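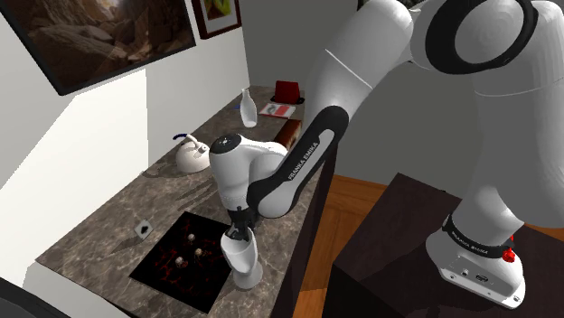 Can a robot arm clear a kitchen counter yet? (not sell me one, just is it real)
Home & Workshop Help > Kitchen > Gadgets and machines
Posted by Rekha Pathak, 2019-12-12

Quick one, typing this on break. My mother is 68 and has bad wrists. Lifting cups, kettle, anything with weight on one side, all of it hurts her. She lives alone in the apartment over the Mercado bakery and I go over after work to do the counter. Cups to the sink, stuff back in its place, wipe down. 15 minutes when I do it. For her it's most of the morning.

My brother keeps sending me clips of robot arms in kitchens. He says we should wait a year and get one in place of the part time helper we were going to hire. I say the clips are all sped up and the kitchen is fake. He says I'm negative.

So:
Is there anything a normal person can buy now that picks up cups and small things from a counter and puts them away? Not a vaccum, we have the vacuum, it eats the rug fringe.
If not now then is "next year" serious?
Anything smaller that would help with just the cup and kettle part?

Budget is not huge. The helper would be 20 dollars an hour if that matters. Stone counter, fairly long, cabinets under. Outlet at the wall end only.

Thanks, have to run, will check tonight.

Shanti Uniyal
Hire the helper.

Longer version. I do setup on the packing line at Plastard, we have arms there, I like arms. Ours pick the same tub from the same spot all shift. Tub shows up crooked, arm stops, light goes on, I walk over. And that's with a guide rail and a sensor and me.

Your mom's counter has no guide rail. Think about what's normally on one. Cup, kettle, a magazine somebody left, little loose things. All different shapes, all somewhere else than yesterday. An arm that's good with the cup needs another grip for the magazine (flat on stone, try getting two narrow fingers under that) and another again for the kettle, which has the handle up top and if there's water in it the weight moves when you tip it.

The one at the top of the page is a good case. It's a render, so a simulated kitchen. Gripper is down in the mouth of the cup, which is a decent way to go for a wide cup if you've got thin fingers: one inside, one outside, pinch the rim. Fine. Then it has to lift without swinging the foot of the cup into whatever's next to it, carry it level, and let go softly on something that may already have a plate in it. Each of those is doable and people do them. Doing them all in a row, in a real kitchen, every morning, with no one there to reset it, that's the part I wouldn't bet your mom's breakfast on.

Simulation is not fake btw, tell your brother he gets half a point. It's how you practice a few thousand grabs and not break a few thousand cups. But glossy white cup under perfect known conditions is one thing and real cup with a wet handle and the sun coming in on it is another. Shiny stuff and glass give cameras trouble. So do shadows sometimes.

Other thing, reach. Look where the base sits, on its own stand away from the counter. It's bolted down to something or it should be. For a long counter one fixed arm gets you part of it. Then you want rails or wheels and now it's a much bigger thing to own. In a small apartment she'd be walking around it.

And safety. Arm strong enough for a full kettle is strong enough to knock into a person. Ones made to work near people do stop when they touch you, mostly, but "stops on contact" with a 68 year old holding hot tea, no thanks.

Next year, no. I've no crystal ball but no.

sawdust_and_gin
Disagree a little w/ Shanti, not on the verdict, on the mood. We've got a used arm at the Nallport makerspace and a few of us had it moving mugs from a table to a rack. On a good evening it got 18 out of 20. Which sounds great!! until you figure one of the two misses was on the floor in bits and the other one it just held in the air and wouldn't let go. And we'd put tape on the table for where the mugs went. Different mugs, start over.

So machines can do A chore. Can't do THE chores. Yours is the second kind.

What I'd look at for the cup and kettle part:

- kettle tipper, a wire cradle thing, kettle sits in it and you tilt, no lifting. Cheap.
- or one of those hot water dispensers that does one cup at a time with a button. Put it at the outlet end.
- light cups with two handles. Stemmed or goblet type cups are bad for sore wrists, top heavy, get her off those if she has them
- small cart w/ wheels. Slide cups off counter edge onto cart, push cart to sink. Cart top has to be the same height as the counter or its pointless

Dishwasher if she doesn't have one. That's the kitchen robot that works and it's been around forever.

fetbridge_mom
my neighbor in Fetbridge has a robot lawn mower and it's been fine, fell in the pond once. dont know about kitchens

Shanti Uniyal
Cart is a good idea, wish I'd said it. Lock the wheels though. Also on the tipper, check it against the kettle she's got before you buy, the round-bottomed ones can sit loose in the cradle and rattle around.

Rekha Pathak
Ok this is what I needed. Sent the 18 out of 20 bit to my brother, he wrote back "90 percent!!" so. We're hiring the helper, mornings, starting later in December. Ordered the tipper and I'm measuring the counter for a cart tonight. Mom wants to know if the pond mower was ok.

fetbridge_mom
it was ok they dried it out in the garage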